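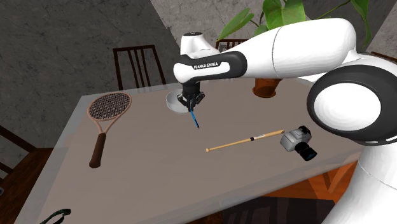
Subject: Re: Equipment money for next year

Hello all,

Thank you for such a full set of replies over the weekend, and apologies for being slow with mine. I wanted to sit down with the figures and a pot of tea first, and Sunday evening was the first chance I had.

On Sunday the Rallis group wrote:

> We have 3277 left in the equipment line and it has to be committed
> before the end of November. Our vote is for the second gripper from
> Steltance. Could somebody explain why the simulation work needs a
> share as well? We thought the software was paid for.

The software is indeed paid for, and I'm glad you asked, as I should have set this out months ago. What we are short of is a machine to run it on. At present the simulated table, with the Franka arm and all its household bits and pieces, shares one workstation with the Daron project, and whoever starts a long run at teatime has it until morning. We can try out a marker pen or a camera on the table in simulation long before we buy anything for the real bench, and I do think that has a value when we are counting pennies.

What I would ask for is quite modest:

Graphics card, second-hand, from Ondmont: 476
Extra memory for the same machine: 46

If I have added up correctly, that leaves plenty to put towards your gripper – though I haven't seen the Steltance quote with delivery on it, and last time the delivery gave us all a bit of a turn. Could you send it round, please? I'd also like to know whether the fingers come with it or are charged separately.

One small plea while I am here. If we do order the gripper, may we have the maker's model files at the same time? It took us 2 weeks to draw the last one up ourselves, and it was never quite right at the fingertips.

Ondmont will hold the card for us until Friday, so a yes or no before then would be a great kindness.

Warm wishes to everyone,
The simulation bench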